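4.3 Recording bimanual table-clearing episodes

This section covers the recording of demonstration episodes for the tableware task. It assumes that both arms have been homed (section 3.2) and that the head camera calibration is less than a week old. The episode format is the one defined by Maj-Britt Rustad for the Vusstead experiments and must not be changed between sessions.

1. Start the Grirkton recorder on the control computer and load the task profile "tableware_mixed".

2. Confirm that the joint streams from both arms and the head camera stream all show green. If one stream is amber, stop and restart the recorder.

3. Lay out the tableware according to the layout card for the episode. The cards vary position, colour and orientation. Do not tidy the layout afterwards. A fork at an odd angle is part of the card.

4. Check that every item on the card can be reached by at least one arm without the base moving. Items near the side edges may fall partly outside the head camera view. This is acceptable if the card is marked E.

Note: Plates are grasped at the rim. The operator tilts the plate off the table before closing the fingers fully. A plate gripped flat tends to slide, and the policy learns the slide along with the grasp.

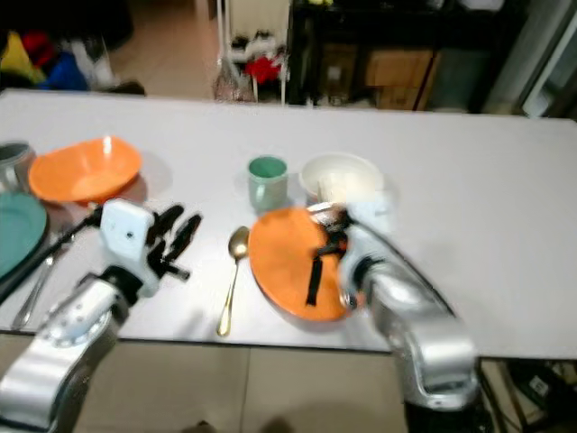 5. Open both hands and hold them still over the table until the recorder beeps. Frames before the beep are discarded.

6. Perform the task at an even pace. One arm may wait while the other works, but the waiting hand should stay open and clear of the items.

7. Press the left pedal to close the episode. Enter the outcome code (S, P or F) at the prompt.

8. Reset the table with the next card.

CAUTION: Keep hands and sleeves outside the marked area while the drives are enabled. Press the stop button before reaching in to reset an item, even if the arms are at rest.

CAUTION: Check the cable slack on both arms before each block. A cable that catches on the table edge can pull the wrist off its path without raising a fault.

Block length and failed episodes

A block is 80 episodes. Change operators between blocks. Keep failed episodes in the set and code them F. Jörg Strobel's filter removes them at training time, and the Munby evaluation needs them for its failure classifier.

The first Vusstead set held 486 episodes, of which 196 used two arms. Policies trained on the full set placed plates more reliably than those trained on the two-arm episodes alone, but were slower to hand an item across. For this reason the current cards alternate one-arm and two-arm layouts. Please follow the card order.

Motion blur on the moving arm is normal at the standard exposure setting. Do not shorten the exposure to remove it - the trained encoder expects it, and mixed settings within one set have caused grasp errors on glossy items.

Uploading

9. At the end of the block, run "verify" from the recorder menu. Any episode with a timestamp gap of more than 200 ms is listed by number.

10. Re-record the listed episodes using the same cards.

11. Upload to the Sani store before 5 p.m. on Friday. Uploads made later are held over to the next training run.

For pedal faults and lost streams, see section 6.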